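4.3 Running your first task graph

Now the fun part! With both arms calibrated (section 4.2), you can hand the Ondholm planner a goal and watch it work out the steps. We use the spelling task because the goal is one short string and a wrong pick is easy to spot.

1. Open the Jarnar console and load spell_tray.graph.
2. Set the goal field to the word you want, in lowercase.
3. Click Detect. Each tile should get a label and a pose in the side panel.
4. Click Plan, then Preview. Both arms move in the viewer only.
5. Hold the enable switch and click Run.
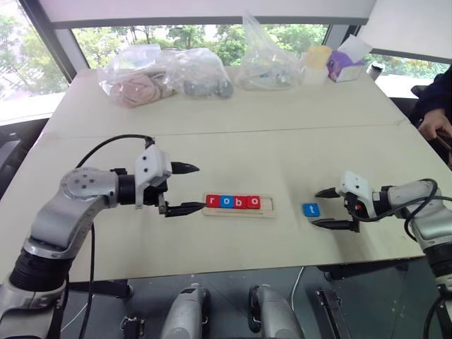 The planner treats each letter as its own subgoal, so you can pause between letters, change the graph, and pick up where you left off. It's a great way to learn how preconditions work. Try swapping two letters in the goal and clicking Plan again!

Note: Tiles with the same letter are interchangeable. The planner takes whichever one gives the shorter path.

Note: Planning stops after 2,000 samples. If you hit that limit, raise approach_height to 10 cm and replan.

CAUTION: Preview does not check for people. Keep hands off the table while the enable switch is held.

If a tile is missing from the side panel, go to section 7.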